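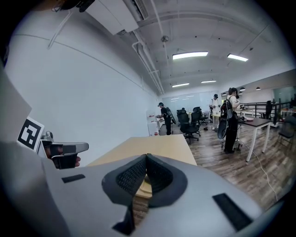 Looking after a light wood table

4 March 2021
By the Prekdale house and home desk

Pale tabletops show everything, and most of the damage comes from cleaning them too hard. For a weekly wipe, use a well wrung cotton cloth and 4 drops of washing-up liquid in a bowl of warm water. Go with the grain and dry straight away with a second cloth.

White rings are usually damp trapped in the finish. Leave them overnight first, as many fade without help. If the ring is still there, lay a dry tea towel over it and press with a warm iron, no steam, for a few seconds at a time. Black rings have gone into the wood and will need sanding.
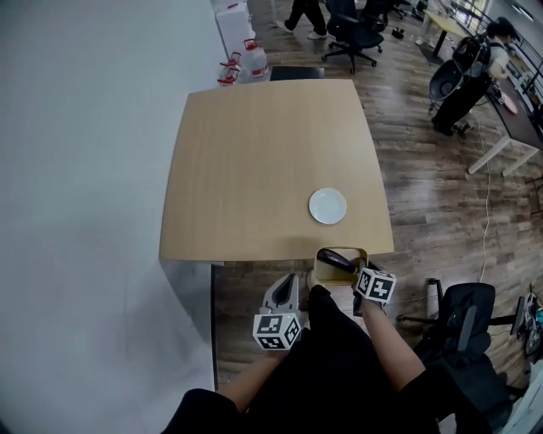
Put felt pads under anything with an unglazed foot. Run a finger round the base of your plates and bowls, and if it feels like sandpaper it will scratch. We buy the Larnent pads because the glue holds.

For oiled tops, re-oil twice a year. We did ours in February with Bemisier hard oil, two thin coats a day apart. Lay oily rags flat outdoors to dry before binning them, as they can catch fire if left in a heap.

Comments (3)

oakapple: The iron worked on a ring I'd had since Christmas. Took five goes.

Jentown: Does this apply to lacquered tops? Mine went cloudy.

marrowfat: @Jentown try a hidden corner first. I wouldn't oil lacquer, it just sits there and goes sticky.

Contact us | © 2021 Prekdale | Back to top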